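Dralis arm with hand: worth putting in next year's budget?

Posted Friday, September 22, 2023

umeo_bench
We have 726 a month left on the equipment line and my manager wants the Dralis on lease. The Dreselia rep says it will pick mixed goods "from day one". Has anyone here got one doing that?

tillandtray
Day one of what? Ours took 17 weeks to get going. Ask what the fingers cost, and who pays when one goes.

Ha-rang Ahn
Bit harsh. We budgeted 20 per cent on top for spares and training and haven't used all of it. For soft packs I'd still choose a hand over suction.

tillandtray
And for anything thin and flat? Every sales demo I've sat through was six identical boxes. Make them bring your own stock.

umeo_bench
Fair. What would you put on the table?

Ha-rang Ahn
Something like our mix. Tissue packs, a rolling pin, paper cups, a plush toy, small cookie boxes, and a pair of wire-rimmed glasses if you want to be mean about it.
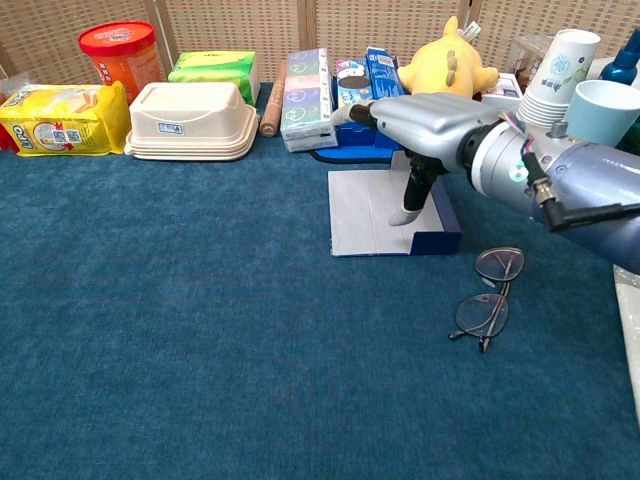 Reply 6
wi_sceptic
Nice spread, but it tells me nothing about pick rate. I'd want a full shift on the clock before signing anything, and a break clause in February. Our lease had neither and I'm still paying for it.

Ha-rang Ahn
No argument on the break clause. A full shift is asking a lot of a rep, though.

umeo_bench
I'll ask for half a day and the finger prices in writing.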